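Pretach

Print this article | E-mail this article

Pretach is a method for teaching a robot to pick up and handle cloth from recordings made by people using hand-held grippers. Its main feature is the way it treats the short stretch of movement just before the fingers touch the fabric. In most earlier methods this stretch was handled like any other part of the recording. Pretach marks it off, trains on it separately, and joins it back to the rest of the movement at the end.

The name is a shortened form of "pre-touch approach." It is written with one capital letter and is not an acronym, although it has been printed in capitals in some conference programs. The method was developed at the Flendholm robotics laboratory, and the first report on it was released on April 23, 2018.

Background

Cloth is hard for robots to handle. A rigid object such as a cup or a block keeps its shape when it is lifted, and a robot can plan a grasp from a single view of it. A piece of fabric changes shape as soon as it is touched. It may bunch up, fold over itself, or slide away from the fingers, and two cloths of the same size may behave very differently depending on how thick or stiff they are.

Robots have often been taught such tasks by remote control. A person steers the robot arm, usually with a pair of levers or a second arm, and the robot's movements are stored. This gives clean data but it is slow, and many people find it hard to judge how firmly the robot is holding something soft. Recording with hand-held grippers avoids the robot during collection. The person holds a tool with the same kind of fingers that will later be fitted to the robot, does the task directly, and the tool stores the view in front of the fingers along with their opening and position.

The drawback is that a person's hand does not move like a robot arm. People slow down, hover, and change their minds close to the cloth. They also shift their grip on the tool. A model trained on the full recording tends to copy these small corrections without copying the reason for them, and the robot may hover above the fabric or close its fingers on air.

Method

Each recording is divided into three parts: the reach, the approach, and the carry. The approach begins when the fingertips come within a fixed height of the cloth and ends when the fingers stop closing. The height is set once for a given set of fingers and is not changed between cloths.

The approach is then shortened. Pauses are cut out and small back-and-forth motions are replaced by a smooth path that ends at the same point and at the same angle. The final angle is kept exactly as recorded, as early tests showed that it mattered more than the route taken to reach it. A finger that comes down flat on a sheet pushes the fabric ahead of it, while one that comes down at a slope can slip under a ridge and lift it.

A small model is trained on the approach alone. It takes in the view between the fingers and gives back a target point, an angle, and a finger opening. A second, larger model handles the reach and the carry. When the robot runs, control passes from the larger model to the smaller one at the fixed height and goes back again after the grasp. The handover is a hard switch – there is no blending between the two.

The method also uses what the report calls background swapping. A cloth lying on another cloth is a common source of error, since a model may take a crease in the lower layer for the edge of the upper one. Training views are changed so that the same upper cloth is shown over lower layers of different brightness. This step is done in software and needs no added recordings.

Recording work

Recordings for Pretach are made over ordinary covered surfaces, with the cloth picked up, moved, and put down by hand tools. Two tools may be in use over the same surface. Wide-angle lenses are preferred, because the fingertips and a large part of the surrounding room can then be stored in one view. The room matters to the method. Fixed items such as wall edges, furniture, and signs are used to work out where the tool is, and large plain sheets give very little help with this.

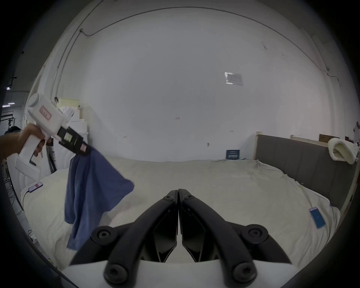 Blue cloth and hand-held gripper fingers over a white-covered surface.

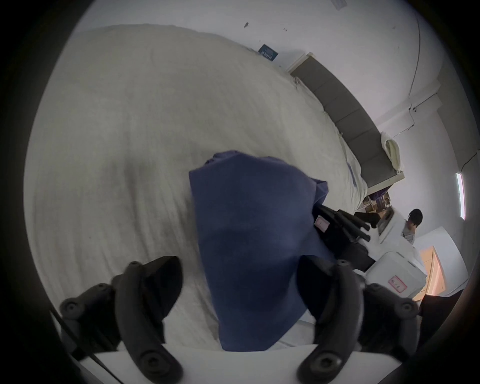 One reader of the first report objected that the approach had been tidied too much. In a letter to the laboratory, the reader argued that a pause above the cloth is often when a person decides where to grab, and that removing it throws away the only sign of that decision in the recording. The letter went on: "You have kept the answer and erased the thinking. That may be fine for a towel on a flat bed, but I would not expect it to hold for a heap of laundry." The reader asked for a test in which the pauses were kept but given less weight in training.

The laboratory ran a test of this kind and described it in a short note issued in October. Keeping the pauses at low weight made little difference on flat cloths. On heaped cloths it gave somewhat better target points, but the robot again began to hover, and the time taken for each grasp went up. The note left the matter open. Later versions of the software include a setting that lets the user keep or remove the pauses.

Results

The main result concerns single grasps on loose cloth. The robot was given 379 trials with Pretach and the same number with a single model trained on the full recordings. The trials used six kinds of cloth, each placed on a sheet by dropping it from a set height. A trial was accepted if the robot lifted the cloth clear of the sheet on its first attempt and did not lift the sheet with it.

Pretach was accepted in 299 trials. The single model was accepted in 146. Most of the single model's failures were empty grasps, in which the fingers closed above the cloth. Those of Pretach were mainly of the opposite kind, with the fingers pressing too low and taking hold of the sheet as well.

Thin, smooth cloths gave the worst results under both methods. Thick cloths with a raised pile gave the best. The report made no claim about folding, and warned that a good first grasp does not by itself lead to a good fold.

The Ivanyshyn check

Work on Pretach led to a simple measure known as the Ivanyshyn check, which is now used apart from the method. It compares the angle of the fingers at the moment of closing with the slope of the fabric beneath them. A large gap between the two suggests that the grasp will fail, and the robot can stop and try again before lifting.

The check was added to the laboratory's software after the main trials and played no part in the results given above. It works poorly on dark cloth, where the slope of the fabric is hard to measure from a camera view.

Use with other grippers

Pretach was designed for two-fingered grippers with curved fingers. An attempt to use it with the Jimov hand, which has a flat lower plate and one moving finger, was only partly successful. The fixed height that starts the approach had to be measured from the plate, and the plate often reached the cloth before the smaller model had taken over. Raising the height solved this but made the approach so long that the benefit of splitting the recording was mostly lost.

Suction tools cannot be used with the method in its present form, as it needs a value for finger opening.

Limits

The fixed height is the part of the method most often criticized. It assumes that the robot knows where the surface of the cloth is, and on a deep pile the top of the fabric may be well above the level at which a grasp is possible. The hard switch between models can also cause a visible jerk in the arm. Slower handovers reduce the jerk, although some users simply leave it in place.

Related articles

Background swapping
Cloth handling by robots
Flendholm robotics laboratory
Hand-held gripper recording
Ivanyshyn check
Jimov hand
Wide-angle lens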